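How does a robot learn to do the washing?
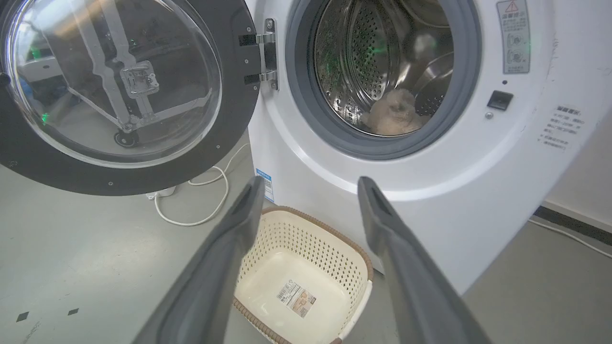 Robots learn from examples, same as you did with shoelaces. Lots of them! Our robot Mok needed 923 for laundry alone. Each go is saved — what Mok sees, how its fingers move. One go might be about the fluffy thing at the bottom of the drum, with the basket waiting on the floor. Next go, diffrent place, different thing.

Sebastian Rusu steers, Mok copies. 62 goes before lunch, then a rest. Bad goes get saved too, marked with a cross.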